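**What does an operating system do all day?** (for ages 8 and up — notes for the Davano coding club, 10/2/18)

Quick one this week. Lots of you asked what the operating system is. OK so.

A computer is a box of parts. There's a chip that does the sums. Memory. A disk. A screen, a keyboard. None of those parts knows what a game is, or a homework file. Programs know that stuff. But programs can't all grab the parts whenever they feel like it — big mess. So one special program goes first and looks after the parts for all the others. That's the operating system. OS for short.

## Taking turns

Say you have 3 programs open. A drawing program, a music player, and a game called Zellska. They all want the chip. Pretend the chip can only do one thing at a time (most new ones can do a few, but pretend).

The OS says: drawing, you go. Stop. Music, you go. Stop. Zellska, go. Stop. Back to drawing.

Each turn is super short. Way shorter than a blink. So it feels like everything is running at the same time, and the music doesnt skip. The part of the OS that picks who goes next is called the **scheduler**.

What if a program is waiting for you to press a key? Then it doesn't need a turn. The scheduler skips it and comes back when you press something.

## Desks and a shelf

Memory is like desk space. Programs spread out their stuff there while they work. The OS gives each program its own desk, and it isn't allowed to reach over to another program's desk. If it tries, the OS shuts it down. You've maybe seen a message that says a program "stopped working." Sometimes that's why.

The disk is the shelf. Slower to get to, but things stay there when the power goes off. Stuff on the desk does not stay. So save your work!!

And if the desks fill up? The OS takes things nobody has touched in a while and puts them on the shelf for now. Needs them again, goes and gets them. It works, but it's slow. If you open 30 browser tabs and the computer gets draggy, that could be it.

## Asking nicely

Programs don't get to touch the disk or the screen by themselves. They have to ask. "Please open this file." "Please play this sound." Asking the OS for something is called a **system call**. Big words, small idea.

The OS can say no. Maybe the file isn't there. Maybe it's somebody else's file and you don't have permission.
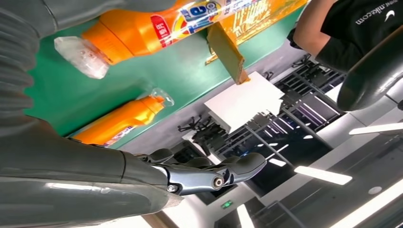

The very middle part of the OS, the part that answers those questions, is the **kernel**. Like a kernel of corn, the bit inside. It's allowed to do things regular programs can't, so people who write kernels have to be extra careful. One mistake in there and the whole computer can crash, not just one program.

## Try it

Takes around 5 minutes. Get a grown-up if it isn't your computer.

1. Open the program list. On Windows press Ctrl, Shift and Esc together. On a Mac, open Activity Monitor.
2. Look how long the list is. Most of those you never started — the OS and other programs did.
3. Open a drawing program and find it in teh list.
4. Close it the normal way. Watch it go.

Don't end things from the list if you don't know what they are.

## Words

- **Scheduler** — picks whose turn it is
- **Memory** — desk space, wiped when the power goes off
- **System call** — a program asking the OS for something
- **Kernel** — the middle of the OS

Next time: files and folders, and where a deleted file goes.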